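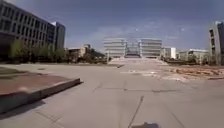
Figure 2. Main plaza, looking toward the pale buildings at the far end. Raised planter bed at left.

Section 2: Concrete Plaza and Planter Curbs

This section covers routine care of the slab pavement, the joints between slabs, and the low concrete curbs around the planter beds. It applies to all paved areas of the Karis grounds except the parking lot, which has its own section. Tree care and roof drains are handled under separate contracts.

Before you start

Read the log sheet from the last visit. Open items carry over until they are signed off. You will need:

Stiff push broom and flat shovel
Leaf blower
Crack gauge and marking chalk
Joint knife
Votia joint sealant, gray
Backer rod
Cones and barrier tape

Sweeping

1. Set cones at both ends of the strip you are working on. Leave a clear walking path at least 55 inches wide.

2. Start at the building side and work outward. Blow leaves out from under the tree line first, then sweep.

3. Pick up loose debris with the shovel. Do not push it into the joints or onto the soil strip.

4. Look over any patch of pavement that is lighter or more scuffed than the slabs next to it. Sweep it clean and check for loose concrete. Enter the location on the log sheet.

Note: Darker, mottled concrete is a surface mark in most cases and does not need treatment. Log it only if the surface is soft or flaking.

Checking cracks and joints

1. Walk the joint lines in one direction, then come back across them in the other.

2. Where a crack runs across a slab, as in the near part of Figure 2, mark both ends with chalk and measure it at its widest point.

3. Leave hairline cracks unfilled. Write down the length and check again at the next visit.

4. Fill wider cracks and open joints. Clean them out with the joint knife, press in backer rod where the gap is deep enough, and run the sealant slightly below the surface.

5. Keep foot traffic off for two hours. Keep carts off overnight.

CAUTION: Do not apply sealant to damp concrete. After rain, wait until the joint is dry to the touch all the way down.

CAUTION: A height difference between slabs is a trip hazard. Cone it off and call the Bendero service desk before you leave.

Planter curbs

1. Brush the top and face of each curb.

2. Check the squared corners for chips. Patch small ones with repair mortar and report anything that exposes steel.

3. Sweep stray material back from the curb edge onto the bed.

Replacement sealant and mortar are ordered from Sadowski under part list 2537. Allow nearly a week in June, when stock runs low.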